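Prora Golf Association Member Forum
Course Architecture and Renovation > Trerkanora bunker proposal

Posted by Secretary_Lau
August 8, 2025

Members are advised that the renovation plan for the Trerkanora course has been received from the architect, Rostyslav Holovko, and may be read in full at the Lau clubhouse. The plan reduces the size of the fairway bunkers on the front side, rebuilds the green at the second hole, and adds a forward tee of 258 yards at the tenth. Comments are invited in this thread and will be passed to the board before its next meeting.

Reply by fairway_member290

Thank you for making the plan available. I wish to record my objection to the work on the second green. The present surface was rebuilt in 2000 and drains well. I would ask the board to state what fault has been found with it.

Reply by Secretary_Lau

The architect's report refers to the slope at the back of the green, which leaves few usable hole locations at current mowing heights. Drainage is not given as a ground for the work. Members who wish to consult the large drawings should ask at the desk for the keys to the plan room.
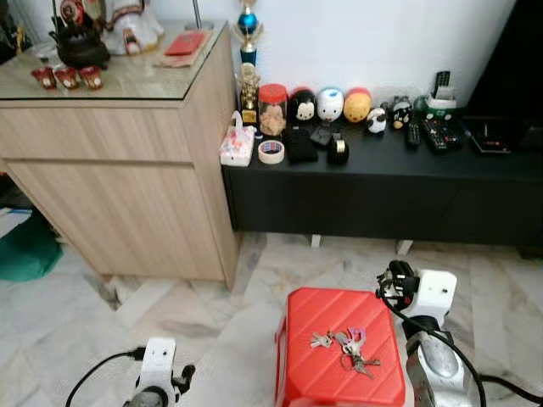 Keys with the purple tag, on the red stool.

Reply by Mustine_Greens

I must respectfully disagree with fairway_member290. On busy days play is held up at the second because putts from above the hole cannot be stopped. A softer slope at the back would serve the older members in particular. I have less confidence in the tenth. A forward tee at 258 yards will tempt many players to drive at the green while the group ahead is still putting.

Reply by fairway_member290

The point about the tenth is well taken, and I share it. On the second I remain of the same opinion. A difficult green is part of the character of the hole, and the mowing height could be raised at no cost.

Reply by L_Handicap_Sec

Please note that any new tee must be measured and rated before scores from it can be accepted. If the work is finished by March, the rating can be arranged ahead of the main season.

Reply by Secretary_Lau

Both objections have been entered for the board. Mr. Holovko has been asked to reply in writing on the safety of the tenth tee, and his answer will be posted in this thread.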